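Skerkar Hand-Held Gripper, Two-Finger Model
Page updated 3/5/18

The Skerkar is a tool for recording how people pick and place things by hand. The operator holds the gripper, the camera looks along the fingers, and the recordings are used later to train a robot arm.

In our study at the Flustthorpe workshop we asked if recordings with open fingers and no object help the learning. Each operator keeps the gripper open over a pale wooden surface. 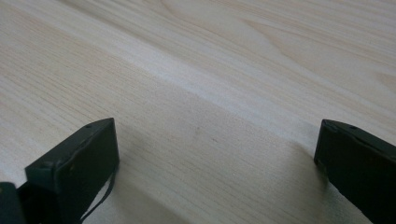

We compared two training sets. The first had 500 grasp recordings only. The second had the same 500 and also 100 open-finger recordings. After training with the first set, the arm closed at the right moment in 64 percent of trials. With the second set it was 71 percent. The gain is small, and we tested it on one arm only, so please read it with care.

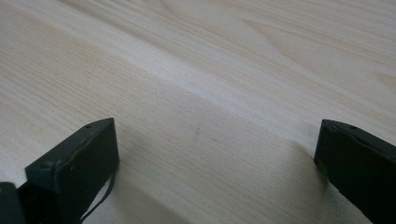 Wood grain and reflected light were left in the recordings on purpose. An earlier version of the method, called Figueroa, removed the background first, and it gave worse results on shiny tables.

The fingers can be exchanged. The Gitico software reads the recordings directly and no conversion is needed. Spare fingers are ordered separately, delivery from May.

Questions on the method: Rasa Tamošiūnaitė, Skerkar product support.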